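Trondden Forum > Cells and Grippers > Faults and Safety

Arm does not stop at once when the gripper cable pulls

gwuyts
12/15/18
Hello all. I have a fault which worries me. Our cell puts the processor and memory into desktop computers. At cycle 1245 the gripper cable caught on the rim of the case and the arm continued to move for 2 seconds before the protective stop came. The case was dragged along the table and one socket is bent. No person was near. The force limit is set to 200 N. Has somebody seen the same?
Gerrit

hadiza_b
200 N is much too high for this work. Put it lower and your problem is finished.

gwuyts
I have tried a lower limit in September. Then the arm stops each time when it presses the memory in, so I had to put it back.

Oyelaran_cell
I don't agree with Hadiza. A lower limit only hides it. The cable must not be able to reach the case, whatever the limit is. How is it fixed between the wrist and the gripper?

gwuyts
It hangs free, with one clip at the joint. I post how it stands today, with another computer on the table. The processor goes from the grey fixture on the left to the open socket.

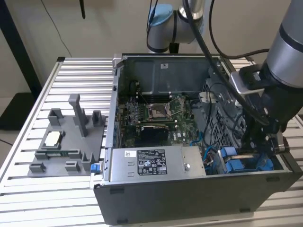

Gripper over the drive cage, cables from the upper joint

Oyelaran_cell
Thank you, this helps. Those cables go in an arc over the open case. I would lead them close along the arm, and leave only enough length for the last joint to turn.

hadiza_b
Fine, the cable first. But I still say you can have two limits, a low one for travel and the high one only for pressing. And please clamp the case.

gwuyts
Two limits I did not think of. I will do both and run 2000 cycles without a processor before I write again. Until then the cell is locked.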